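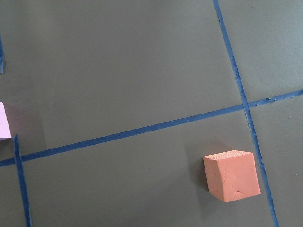
February, bench 2, after lunch

Table layout is back down. Same idea as before the resurfacing: painter's tape straight onto the gray top, long line across, uprights crossing it, foam pieces parked by cell. Writing down how I'm doing it this time so whoever lays the next one doesn't have to guess from the leftovers.

**Tape**

Blue painter's tape, the ordinary kind from the Ledesma cabinet. Tried the thinner masking tape on a corner first and it left a gummy edge after one night. Took it off with citrus cleaner and a plastic scraper. Don't use the metal scraper on this top, it leaves shiny marks in the matte finish and those don't come out. There are already two by the vise end from last year.

Long line goes down first. Stick the one end, pull the whole length out in the air, then lower it and press from the middle outward. If it gets pressed from one end to the other it bunches up, and then there's a row of ripples. Mine still has some ripples and a few lumpy bits, worse to the right where the upright crosses. Leaving it. It's a sorting line and nothing gets measured off it.

Uprights second, on top of the long line or butted to it, either works. Where two strips overlap the tape stands up a little and crumples when it's pressed down. Cut the ends with the utility knife and a straightedge if there's time. I tore some by hand and the borders are ragged. Marisol Escobedo wants them cut next time and she's right, the torn bits lift first and pick up foam dust.

Not square. I laid the whole grid by eye. The first version in December was done with the framing square and took most of a morning, and we moved it inside a week anyway.

**Foam pieces**

These are samples for the Previnach inserts, the trays that go inside the instrument cases. What we want out of the bench this week is a sort by firmness, so that we stop mixing soft offcuts in with the good stock. Procedure so far:

- Press with the flat of the thumb, count to 5, let go.
- If the dent is gone before the thumb is clear of the block, it goes above the long line.
- If the dent stays a while, it goes below.
- Anything with a skin on one face gets set aside in the bin under the bench until we decide about skins.

Left and right of the uprights is by supplier. Flokside goes left, Grollbridge goes right, middle is for pieces where the label has come off. The middle cell will fill up fastest, the stickers Grollbridge uses don't hold on foam at all. Pen on the cut face works better. Pencil doesn't show.

Only put a few out at a time. When the top is crowded the pieces get nudged over the tape and then the sort is worthless. Did that in the last round and had to redo the batch.

**Stock**

Bag on the shelf is marked 418, from the old numbering. Marisol is keeping the old numbers until the bag is used up, then we switch to the sheet on the door. Please don't relabel it in the meantime.

The 4 trays we glued up from the previous batch are on the drying rack. Two corners have opened on the one nearest the window. I think that's the contact adhesive going on too heavy, but could be the soft stock moving under the clamp. Want to glue one from sorted firm pieces only and compare before changing the adhesive.

**Cleaning**

Wipe the top with a barely damp cloth, along the tape and never across it. Dry cloth after. The gray shows chalk and foam crumbs badly when the overhead is on, so leave it on while wiping. No solvent near the tape, it gets under the edge and the whole strip slides.

If a strip lifts, replace that strip. Don't patch over it. The December grid ended up three layers thick at one crossing and the blocks rocked when they were set down there.

**To do**

- Ask Marisol whether skinned pieces count as firm or get their own cell. If their own cell, that's another upright.
- New blade for the utility knife.
- More blue tape, the roll in the cabinet is near the end.
- Pen labels on everything in the middle cell that can still be identified.
- Glue test tray, firm stock only, thin coat. Leave clamped until 4 and check the corners before going home.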